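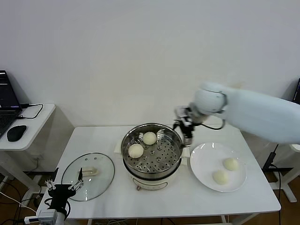 Kuken wrote:

> The kettle descaling page says 5 g of citric acid per liter. I used
> that on a steamer base with a heavy crust and most of it stayed put.
> Is the dose too low, or did I not leave it long enough? Our water is
> very hard. Also, can I use vinegar instead?

Probably both. The 5 g dose on the list page was written for monthly cleaning of a kettle with a light film. Carbonate scale uses up acid as it dissolves, so a fixed dose removes a fixed amount of scale and then stops, no matter how long you wait.

By weight: citric acid monohydrate is 210 g per mole and can give up three protons. Calcium carbonate is 100 g per mole and takes two. On paper, 5 g of acid handles 3.6 g of scale. In practice the third proton is slow to come off and you get less. A base that has gone a year on hard water can easily carry more than that.

What I do for a heavy crust:

Unplug the base and let it cool. Pour in 1000 ml of water with 20 g of citric acid already dissolved. Leave it for an hour at room temperature. Pour out, wipe, look. If it still fizzes when fresh solution goes in, there is carbonate left and it gets a second round. Rinse twice, then boil plain water once and discard it.

Do not boil the acid solution. Calcium citrate is less soluble hot than cold, and at a strong dose it can come down as a white layer that is harder to remove than the original scale. Warm is fine, 40 C or so. I suspect a good share of the "citric acid made it worse" reports in the archive are this.
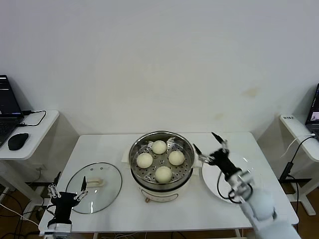

Steamer base with insert in place, lid off.

On vinegar: 5% household vinegar works, and calcium acetate stays in solution, so the precipitate problem goes away. You need a lot more liquid volume in storage, and the smell gets into silicone gaskets. Do not mix it with anything containing bleach. The same goes for citric acid.

Two cautions. If the heating plate has a nonstick coating, stay at the low dose and repeat. If it is bare aluminum, check the manual first, as acid will attack the metal once the scale is gone.

Pillai's hardness strips read in ppm as CaCO3, while the Clarard ones read in German degrees. Multiply the German figure by 17.8 to compare. Please give the unit when you post a reading. The December thread ran to 11 messages before we noticed two people were using different scales.

I will change the wording on the descaling page this week unless there are objections.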